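Room inspection checklist, Bednarek guest house, upper floor
Filled in by: Florin Căpraru
Month: March
Start of round: 9:40

Please read first. I write OK when a point is in order, ACTION when somebody must do something, and N/A when the point does not exist in this room. My comments come under the point. If you do not agree, write your name and your remark directly below the comment, not on a separate paper. The last time we lost two of these papers.

PART A. Door and exit

A1. Door opens fully and does not touch furniture: OK
A2. Key turns from inside without force: ACTION
Comment: It turns, but I needed both hands. A little graphite powder should be enough. Please no cooking oil, it was tried in the room next door and now the dust sticks in it.
A3. Escape plan on the inner side of door: OK
Comment: The plan is the old one, with the phone number ending in 1561. The number is still valid, I called it.

PART B. Electrical

B1. Sockets firm in the wall: OK
B2. No extension cord under bed or carpet: OK
B3. Heater (Zolo, 600 watts) has free space on all sides: ACTION
Comment: The distance to the curtain must be 100 cm. I measured less. The curtain can be tied to the side until the hook is moved.
B4. Smoke alarm sounds when test button is pressed: OK

PART C. Table and small articles

C1. Table stands firm: OK
C2. Cloth lies flat, no corner hanging where a person walks: OK
Comment: The light blue cloth with the yellow stripes is thick enough to protect the top from a warm cup, but not from a pan. I would like to put a mat in every room.
C3. Glues, paints and cleaning products are closed and can be recognized by their label: OK
Comment: I checked the glue stick with the pink cap and the butterflies. A glue stick is allowed in the rooms. Liquid glue with solvent is not allowed, it goes to the metal cabinet downstairs. For families with small children the glue should be kept on the high shelf, the same as scissors, and the cap should always be put back after use.

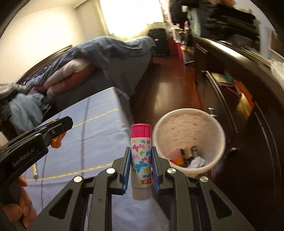

Tadeusz Kaczmarczyk: I agree about the solvent glue, but the high shelf is too high for my wife and for most guests also. Could we use the drawer with the child lock? I have one lock left from the Flallham delivery and can mount it this week.

Florin Căpraru: The drawer is good. I change the point to "high shelf or locked drawer". Please mount it on the upper drawer, the lower one does not close well.

C4. No scissors, needles or open blades on the table: OK

PART D. Food in the room

D1. Open food is in a closed container: ACTION
D2. Used dishes are brought to the kitchen before the evening: ACTION
Comment: A white bowl at the side of the table has pink and red remains inside. This should be washed the same day, because sugar brings ants very fast in this house. A snack package in red was also on the table. I did not open it and did not move it. Packages which stay in the room should be closed with a clip.
D3. Articles that can be confused with food are kept apart from food: ACTION
Comment: I wish to explain this one, because last year it was crossed out as not important. A small light yellow block in clear plastic may be soap or may be butter. From two steps away I could not say it with certainty. If it is soap, the place for it is the bathroom shelf. If it is butter, the place for it is the refrigerator. In both cases it should not stay on the same table as a bowl. I ask that we write the name and the month with a marker on everything that has no clear label.

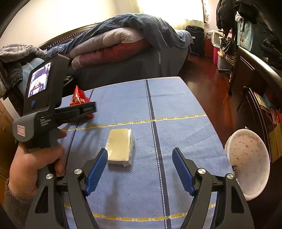
Somebody added in pencil that the marker does not hold on plastic film and that a paper sticker would be better, and asked who will pay for the stickers. The stickers can go on the Plalness order with the light bulbs. I already wrote it on the list.

PART E. Bed and floor

E1. Bed frame and headboard firm, no splinters: OK
Comment: The dark headboard was pushed by hand from both ends. It does not move.
E2. Bedding does not lie on the floor or near the heater: OK
Comment: The comforter and the navy blue blanket were piled on the bed, that is fine. The sheet hangs down at the side. Tuck it in, a person can step on it when getting up at night.
E3. Trash bin stands upright and is not overfull: OK
E4. Floor free between bed and door: OK

PART F. To do before the next round

A2 lock, graphite: Florin
B3 curtain hook: Tadeusz
C3 child lock, upper drawer: Tadeusz
D1 and D2: short note for the guests, large letters
D3 stickers: with next order

End of round: 10:25
Copy in the blue folder in the kitchen.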